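풍선 막대
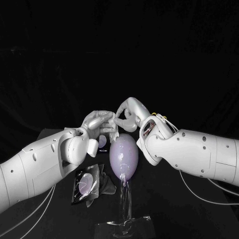

투명한 막대 위에 똑바로 세워진 연보라색 풍선. 묶은 목이 아래를 향한다.

풍선 막대는 공기를 넣은 풍선을 손에 들거나 탁자 위에 세워 둘 수 있도록 풍선의 목에 끼우는 가느다란 대를 말한다. 풍선대, 풍선 스틱, 풍선 꽂이라고도 하며, 끝에 끼우는 작은 받침까지 묶어서 컵스틱이라고 부르는 사람도 많다. 가게마다, 또 동네마다 부르는 이름이 조금씩 달라서 처음 사러 간 사람은 같은 물건을 두고 한참 이야기를 주고받게 되는데, 대체로 손에 드는 것은 '막대', 받침판에 꽂아 세우는 것은 '스탠드'라고 구별하면 말이 통한다.

헬륨을 넣은 풍선은 저절로 떠오르지만 입이나 펌프로 공기를 채운 풍선은 가만두면 바닥으로 내려앉는다. 풍선 막대는 그런 공기 풍선을 마치 떠 있는 것처럼 보이게 해 주는 소박한 도구이며, 돌잔치와 생일상, 가게 개업 날의 진열대, 학교의 발표회처럼 풍선을 사람의 눈높이 가까이에 두고 싶은 자리에서 두루 쓰인다.

이름

'풍선 막대'와 '막대풍선'은 앞뒤만 바뀐 말이지만 서로 다른 물건이다. 막대풍선은 경기장에서 두 개를 맞부딪쳐 소리를 내는 길쭉한 비닐 응원 도구이고, 풍선 막대는 둥근 풍선을 받치는 대이다. 주문서에 급히 적다가 두 낱말을 바꾸어 적는 일이 잦으므로 파는 쪽에서는 '풍선 꽂는 막대'라고 풀어서 적어 두기도 한다. 요술풍선이라고 부르는 길고 가는 풍선도 막대풍선이라는 이름으로 팔리는 일이 있어 혼동은 좀처럼 줄지 않는다.

받침 부분은 모양이 작은 술잔이나 깔때기를 닮아 '컵'이라고 한다. 꽃받침처럼 갈래가 벌어진 것은 '꽃컵'이라고 따로 부르는 가게도 있다. 막대 여러 개를 한 판에 꽂는 것은 '나무'나 '다발'이라는 이름이 붙는데, 높낮이가 다른 막대가 가지처럼 벌어진 모양에서 온 말이다.

구조

가장 단순한 풍선 막대는 대와 컵, 두 부분으로 이루어진다. 대는 속이 빈 관이거나 속이 찬 봉이며, 색은 흰색과 투명이 가장 흔하다. 투명한 대는 멀리서 보면 잘 눈에 띄지 않아 풍선만 도드라져 보이는 맛이 있고, 흰 대는 값이 싸고 흠집이 덜 드러난다. 알록달록한 대도 있으나 풍선 색과 어울리게 맞추려면 손이 가므로, 잔치를 자주 차리는 사람들은 결국 투명한 것으로 돌아오는 경우가 많다.

컵에는 가운데 구멍과 가장자리의 홈이 있다. 풍선의 목을 구멍으로 넣고 홈에 한 번 걸어 감으면 매듭을 짓지 않아도 공기가 새지 않는 방식이 있고, 이미 매듭을 지은 풍선의 꼬리를 홈에 끼우기만 하는 방식도 있다. 컵의 오목한 면은 풍선 아랫부분의 둥근 곡면을 받쳐 주는 구실을 한다. 컵이 너무 작으면 풍선이 고개를 숙이듯 한쪽으로 기울고, 너무 크면 풍선 아래가 가려져 모양이 답답해진다.

컵을 쓰지 않고 대의 끝에 목을 바로 잇는 방식도 있다. 이 경우 풍선 아래쪽이 깔끔하게 드러나서 달걀꼴로 좁아지는 선이 그대로 살아나지만, 무게를 받아 줄 면이 없으므로 매듭 가까이가 단단하게 고정되어야 한다. 작은 풍선이나 한나절만 세워 둘 장식에 알맞다.

탁자용 스탠드에는 여기에 받침판이 더해진다. 둥근 판의 가운데에 대를 세우고, 그 둘레로 가지를 몇 개 더 꽂을 수 있게 구멍을 낸 것이 보통이다. 속에 물이나 모래를 채워 무게를 주는 받침판도 있는데, 물을 채운 쪽은 마개를 잘 닫지 않으면 식탁보가 젖으므로 음식상에는 모래 쪽을 권하는 이가 많다.

길이와 규격

한 가지로 통일된 규격은 없다. 손에 드는 막대는 아이가 들고 다녀도 끝이 땅에 끌리지 않을 만큼 짧고, 탁자용 가운데 대는 음식 접시와 케이크 위로 풍선이 올라오도록 길게 만든다. 탁자용으로 널리 알려진 것은 전체 높이가 70센티미터인 종류로, 짧은 관 여러 토막을 이어 높이를 맞춘다. 토막을 하나 빼면 낮은 상에도 올릴 수 있어서 쓰임새가 넓다.

대를 이어서 쓸 때는 이음매가 헐거운지 먼저 살피는 편이 좋다. 관과 관이 맞물리는 깊이가 얕으면 맨 위의 풍선이 조금만 흔들려도 그 흔들림이 아래로 내려가며 커진다. 이음매에 투명 테이프를 한 바퀴 감는 것이 가장 흔한 처방이고, 겉에 감은 것이 보기 싫다면 안쪽에 끼우는 관의 끝에 얇게 감아 굵기를 키우기도 한다.

재료

대와 컵은 대개 플라스틱으로 만든다. 가볍고 물에 씻을 수 있으며 아이가 떨어뜨려도 깨지는 일이 적다는 점에서 오래 사랑받아 왔다. 종이를 단단히 말아 만든 대도 있는데, 습기에는 약하지만 손에 닿는 느낌이 따뜻하고 펜으로 이름을 적을 수 있어 유치원 행사에 잘 어울린다. 대나무나 나무로 만든 대는 끝을 곱게 갈아 두지 않으면 풍선을 터뜨리기 쉬우므로 사포질이 꼭 따른다.

풍선은 고무풍선과 은박풍선 어느 쪽이나 쓸 수 있다. 고무풍선은 목이 부드럽게 늘어나 홈에 잘 걸리고, 은박풍선은 목이 납작하고 얇아서 끈이나 테이프로 한 번 더 묶어 주어야 안심이 된다. 투명한 풍선 안에 색종이 조각이나 작은 풍선을 넣은 것은 무게가 조금 더 나가므로 컵이 넓은 막대가 낫다.

끼우는 법

풍선은 최대 크기보다 조금 모자라게 분다. 팽팽하게 분 풍선은 처음 볼 때는 탐스럽지만 목 부분까지 부풀어 올라 걸어 감을 여유가 없고, 따뜻한 방에서는 더 쉽게 터진다. 손바닥으로 살며시 눌렀을 때 말랑하게 들어갈 정도가 알맞다. 크기를 고르게 맞추고 싶으면 종이 상자에 원하는 지름의 구멍을 내고 풍선을 하나씩 대어 보면 되는데, 여러 개를 나란히 세울 때는 이 수고가 제값을 한다.

매듭을 짓는 방식에서는 두 손가락에 목을 감아 고리를 만들고 끝을 그 사이로 빼낸다. 그런 다음 매듭 아래 남은 꼬리를 컵의 구멍으로 당겨 넣어 홈에 걸고, 풍선을 살짝 눌러 컵의 오목한 면에 앉힌다. 매듭을 짓지 않는 방식에서는 목을 구멍에 넣고 당긴 채 홈을 따라 두 번 감는다. 감는 동안 바람이 새지 않도록 다른 손으로 목의 윗부분을 꼭 쥐고 있어야 하며, 손이 작은 사람은 곁에서 한 사람이 풍선을 잡아 주면 훨씬 수월하다.

대는 맨 나중에 끼운다. 대를 먼저 끼우고 풍선을 달면 긴 대가 이리저리 흔들려 옆에 있는 컵이며 접시를 건드리기 일쑤이다. 풍선과 컵을 한 덩어리로 만든 뒤 대를 아래에서 밀어 올리고, 끝으로 받침판에 꽂는 순서가 좋다.

다 세운 다음에는 풍선을 돌려 무늬가 있는 면이 손님 쪽을 보게 한다. 고무풍선의 글씨는 불기 전과 분 뒤의 크기가 크게 다르므로, 한 개를 먼저 불어 보고 어느 쪽이 앞인지 확인해 두면 일을 두 번 하지 않는다.

닦기와 손질

고무풍선의 겉에는 포장할 때 쓴 가루나 손자국이 남는 일이 많다. 짙은 색일수록 더 눈에 띄고, 연보라나 분홍 같은 옅은 색에서는 빛을 비스듬히 받을 때 얼룩이 드러난다. 마른 부드러운 천이나 보풀이 적은 종이로 위에서 아래로 가볍게 훔치면 되는데, 한자리를 오래 문지르면 정전기가 생겨 먼지를 도로 끌어모은다. 한 손으로 아래쪽 목 근처를 받치고 다른 손으로 닦는 것이 기본자세이며, 꼭대기를 누르면서 닦으면 대가 휘므로 피한다.

고무풍선은 시간이 지나면 윤기가 가시고 뿌옇게 변한다. 공기 중에서 고무의 겉면이 조금씩 변하는 자연스러운 현상으로, 햇볕이 드는 창가에서 더 빨리 나타난다. 광택을 살리는 분무제를 뿌리는 방법도 있으나 바닥에 떨어지면 미끄러우므로 넓은 종이를 깔고 뿌린 뒤 충분히 말려서 상에 올린다.

쓰고 난 대와 컵은 미지근한 물에 중성 세제를 풀어 씻는다. 대의 속이 빈 경우에는 물을 흘려보낸 뒤 비스듬히 세워 말리고, 완전히 마른 다음 길이별로 묶어 둔다. 투명한 대는 서로 부딪쳐 흠집이 나면 흐려 보이니 신문지로 한 번 말아 두는 집도 있다. 컵은 갈라진 홈에 고무 조각이 남아 있지 않은지 살펴야 한다. 묵은 고무는 플라스틱에 들러붙어 다음번에 목을 감을 때 걸리적거린다.

배치

혼자 선 풍선 하나는 의외로 힘이 있다. 배경이 어둡고 잔무늬가 없으면 옅은 색 풍선이 또렷하게 떠오르고, 표면에 맺힌 작은 빛점까지 장식이 된다. 반대로 밝은 벽 앞에서는 짙은 색이나 속이 비치는 풍선이 낫다. 상 위에 깔개를 둘 때도 같은 원리가 통한다.

여러 개를 세울 때는 가운데를 가장 높게 두고 가장자리로 갈수록 낮추는 방식이 가장 널리 쓰인다. 풍선끼리 살짝 닿아야 다발처럼 보이지만 너무 바짝 붙이면 스치는 소리가 나고 서로 밀어내어 대가 벌어진다. 긴 상이라면 하나의 큰 다발보다 작은 다발 2개를 양 끝에 나누어 두는 쪽이 마주 앉은 사람의 얼굴을 덜 가린다.

지역 상표와 유래담

풍선 막대가 언제 처음 나왔는지는 분명하지 않다. 축제 장터의 장수들이 철사나 얇은 나무 가지에 풍선을 매어 팔던 데서 비롯했다는 설명이 흔하지만, 여러 곳에서 따로따로 생겨났다고 보는 쪽이 무난할 것이다. 잔치 장식을 가르쳐 온 사론 일마(Saron Yilma)는 수업용 소책자에서 초기의 철사 막대를 두고 "예쁘게 휘지만 휜 대로 있으려 들지 않는다"라고 적었다. 같은 책자에는 굵은 빨대 끝을 네 갈래로 잘라 꽃받침처럼 벌리는 집에서 만드는 컵의 본도 실려 있다.

상품으로는 포론(Poron)의 홈이 깊은 컵과 그라부스(Gravus)의 모래 받침판이 장식하는 사람들 사이에서 자주 입에 오른다. 포론의 컵은 목을 감았을 때 잘 풀리지 않는 대신 처음 쓰는 사람에게는 조금 뻑뻑하고, 그라부스의 받침판은 무게가 든든하지만 들고 다니기에는 번거롭다는 평을 듣는다. 게브레미카엘(Gebremichael) 상회에서 내는 투명 막대 묶음은 16개들이이며 한 묶음에 3840원이다. 너넌스(Nurnance)는 종이 대를 주로 만드는데, 겨울 행사가 몰리는 1월 전에 흰색이 먼저 동나곤 한다.

주의할 점

터진 풍선의 조각과 바람을 넣지 않은 풍선은 어린아이가 삼키면 숨이 막힐 수 있으므로 곧바로 치운다. 아이가 막대를 들고 뛰지 않도록 하고, 대의 끝이 얼굴 쪽으로 향하지 않게 돌보아야 한다. 천연고무에 알레르기가 있는 사람이 오는 자리라면 은박풍선으로 바꾸는 것이 좋다.

촛불과 전등, 난로 가까이에는 세우지 않는다. 케이크 둘레에 장식할 때는 초에 불을 붙이기 전에 막대를 한 뼘 넘게 물려 놓는다. 꺼칠꺼칠한 천장이나 마른 꽃의 줄기도 풍선을 터뜨리는 흔한 원인이며, 선풍기 바람이 닿는 자리에서는 받침판이 무거워도 풍선이 계속 흔들려 목이 느슨해진다.

같이 보기

풍선
막대풍선
풍선 펌프
생일상
파티 장식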